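# About Stamby

Stamby designs and sells small-format storage for kitchens, bathrooms and desks. The range consists of wire baskets, raised shelves and stacking frames, all intended for surfaces that are already in use. The company was set up by Maricel Ambrosio and Lleucu Meredith in a former print shop in Trikville, and the design office is still on the upper floor of that building. Stock is held on the ground floor, in 1166 numbered bin locations.

## What we make

The current catalog has 585 part numbers. A large share of these are replacement shelves, feet and clips, which we keep available for every product sold under the Stamby name, including lines that have been withdrawn.

The main line is Kirura, a family of two-level organizers. Each unit has a wire body, a lower base and an upper shelf. The space between the levels takes short items such as cups, jars and tins, and the shelf takes flat or light ones. The clear height between levels is fixed for each model and printed on the carton, measured from the base to the underside of the shelf — the outside height is listed separately.

Kirura units are supplied in six sizes. The two smallest are intended for bathroom counters. The remaining four are for kitchen and desk use and can be placed end to end, provided the rims are the same height.

## How we work

Product development is run by Rodica Olteanu. A new size starts with a list of the objects it has to hold, taken from customer returns and from the questions that reach the service desk. The list is converted to a minimum opening, a minimum depth and a shelf load. Only then is the wire spacing set. Close spacing supports narrow feet and small bases but adds weight and weld points, so the final figure is usually a compromise.

Layouts are reviewed on a plain table with everyday items in place. Reviewers look at access from the front, clearance under the shelf and whether an item at the back can be reached without moving the one beside it.

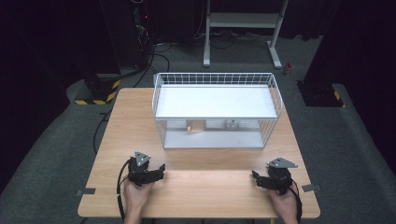
*White wire basket with upper shelf, two small items stored on the lower level.*

A layout passes review when each item on the list can be put in and taken out from the front with the shelf fitted. Items that have to be tilted are recorded with the angle and the side of entry. If more than one item on the list has to be tilted, the opening is redrawn.

Production samples are checked for squareness, rim height and surface finish. Burrs at cut wire ends are the most common cause of rejection. Last year 3594 units were inspected by hand before shipment, and the inspection sheet for each batch is kept with the order record.

## Manufacturing and supply

Wire bodies are bent, welded and coated by Suwannarat, a family-run metal shop that has worked with us from the first production order. Vichien Noiphan manages tooling there and approves every change to a bending jig. Anong Khunthong handles coating and final packing. Drawings are exchanged in both directions, and several details of the present Kirura rim — the corner radius among them — came from the shop floor.

Cartons are flat-packed where the model allows it. Welded bodies ship assembled.

## Contact and visits

The service desk answers questions about dimensions, spare parts and discontinued models. Please have the part number ready; it is on the underside of the base panel. If the label is missing, send the outside length, width and height.

The Trikville showroom is open to trade customers on Thursday by appointment. Sample units can be borrowed for layout work and are due back with all shelves and clips.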